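Against the matching set

My last kettle came from Donotico, and it came with an invitation. If I also bought the toaster, the bread bin and the three little canisters, all in the same sage green, I would own something called the Morning Collection. I only wanted hot water. I bought the kettle, and for 12 days afterwards I had emails about the toaster.

I have been suspicious of matching things ever since, and I think I can now make a case against them.

The case for them is easy enough. A matching set saves you from deciding. You choose once, in a shop with flattering lights, and the rest of the kitchen follows like ducklings. I understand the appeal. I have stood in the paint aisle holding two whites and felt my life draining out through my shoes. If somebody had offered me at that moment a complete room, with curtains, I would have signed anything.

But consider what happens next. One of the canisters gets dropped. The Morning Collection has by now been replaced by the Harvest Collection, which is a brown nobody asked for, and you are left with two canisters and a gap. A gap in a mixed shelf is a place to put the matches. A gap in a set is a reproach. You will look at it every day while the kettle boils, and sooner or later you will be on a website at midnight, paying a stranger in Kadilow more for a used tea canister than you paid for the set.

My grandmother's cupboard had no two plates alike, and as far as I know it never caused her a moment's worry. When one broke, she said a short word and got another from the church sale. The plates had different weights and different edges, and we all had a favourite, and there were fights over the one with the pheasant. I have never heard of anybody fighting over a plate from a set of eight. There would be no point. You would win, and be holding the same plate as the loser.

The trade in sameness begins early. Children's bedrooms are now sold whole, as I learnt when I went to Troda for a lamp and was shown a bed, a desk, a rug and a wastepaper basket that all had the same fox on them. The assistant told me that children find it calming. I have met children. What they find calming is a stick, or a box of odd bits with most of the bits missing. Give them bricks in six colours and they will build a house in all six, with a cow on the roof, and be perfectly content with it. It takes a grown-up to come along afterwards and put the reds with the reds. 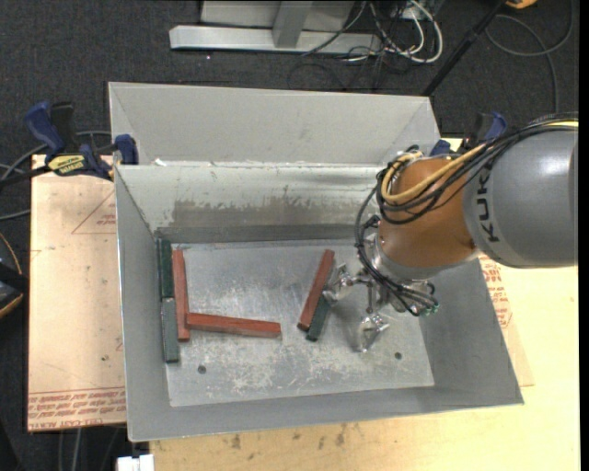

The trouble with beige

The usual defence at this point is good taste. Mixed things look a mess, people say, and matching things look restful. I grant that there are messes. I have lived in several. But the restful rooms I have visited lately have mostly been beige, and I would not call what I felt in them rest. I felt that I ought to have taken off my coat, my shoes and possibly my skin. At a friend's new flat I was given a biscuit that matched the sofa. I ate it over my hand.

There is money in all this, naturally. Karam, where I went for a single dining chair, would not sell me a single dining chair. They would sell me 4, or they would sell me a table with 4 round it, for £1,092, and there was a bench as well if I felt like having knees under every inch of the thing. I live with one other person and a cat. We own three chairs that have nothing to say to one another, and the fourth is for that rare creature, the second guest. I explained this. The man was very kind and gave me a brochure.

I got the chair in the end from a house clearance. It is taller than the others, so whoever sits in it seems to be chairing a meeting, and it has a dark ring on the seat where somebody once stood a plant. It goes with nothing. Visitors head straight for it.

I ought to admit to the towels. We have a full set of towels, navy blue, a wedding present, and I am fond of them, and when one went missing after a swimming trip in November I minded a good deal more than this essay would suggest. I looked up the replacement. They still make it, and it was in my basket for most of an afternoon. Then I took it out again and bought an orange one, and my wife has asked me twice now whose it is.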